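Workshop notebook, January 2022

Finally got to the old Dell desktop that has been sitting under Shivam's bench since July, and I must say it was a pleasanter job than I'd let myself expect. Ticket 881, if anyone wants to look it up. Urmila wants it for the Pekberg records and would like to know what's in it before we spend any money, so I took my time over it, with the good lamp and a pot of tea on the other side of the room.
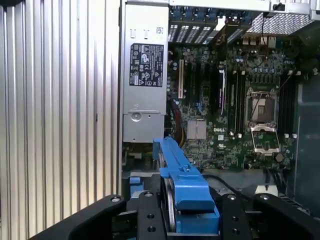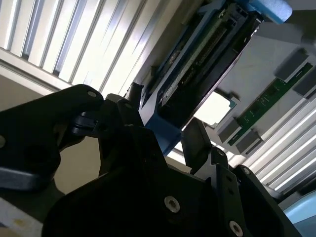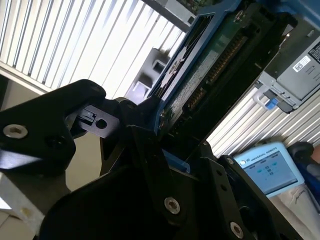
Top: the Dell with its power supply and green board. The other two: blue plastic and green circuit board, closer in.

I do like the blue plastic they use for the parts you're meant to handle, it saves such a lot of squinting (Ashok disagrees and thinks it looks like a toy, but Ashok would have everything beige). The label on the power supply is very small print, so bring the magnifier, second drawer.

Still to do: copy the part numbers into the Burna sheet, ask Fathima for 2 spare cables, and find out from Doina whether she wants the case kept. Allow roughly 10 minutes for closing up.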